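Projects > Second Year > Household Storage > Report 2

Do cutlery pots keep a table tidy?
Gumaro Sandoval, with Sandro Colombo

What we set out to test

The brief from Plollivholm asked us to look at a small storage product and say if it does what it claims. We picked utensil holders. The Flikeo leaflet says a pot on the table "ends the hunt for the right spoon". I didn't believe it at the start and I'm only slightly nearer to believing it now.

What we did

We used the table at Sandro's, just outside the kitchen, over part of April. There were 2 holders, a wooden one and a beige plastic one with compartments. The budget was 825 and we spent 172 of it, mostly on spare utensils. People were asked to put things back as they normally would, and we wrote down what ended up where.

What we found

Chopsticks are the problem. A pot holds them upright well enough, but it does nothing to keep pairs together, and a plain stick looks much like any other plain stick once it is in a bunch. The patterned ones were easier to pick out, which is down to the chopsticks and says nothing for the pot. Spoons tended to get pushed in handle up, so you had to pull one out to know what it was.

Compartments were supposed to help. Sandro thinks they did. My notes say people used whichever side was nearer, and long things got mixed with long things regardless of type. A star-patterned cloth also makes a poor background for finding a clear plastic spoon, and we should have thought of that earlier.

The wooden holder, then the plastic one with some of the utensils still lying on the cloth:
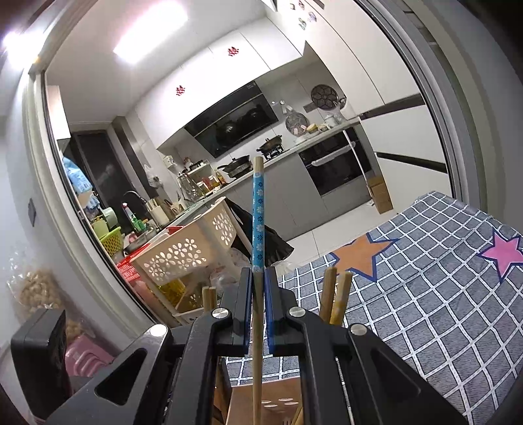
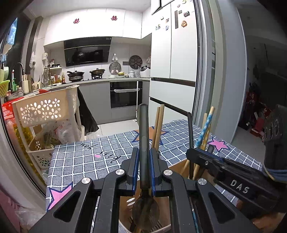
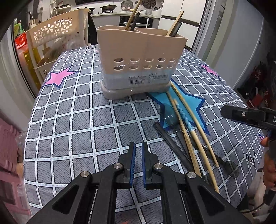 Weak points

We only tried one table and one household, and Sandro knew what I expected to find. The Nitex and Bianchini holders on our first list were never bought, so we can't say if a dearer pot does better. I doubt it. Sandro wants it recorded that he disagrees.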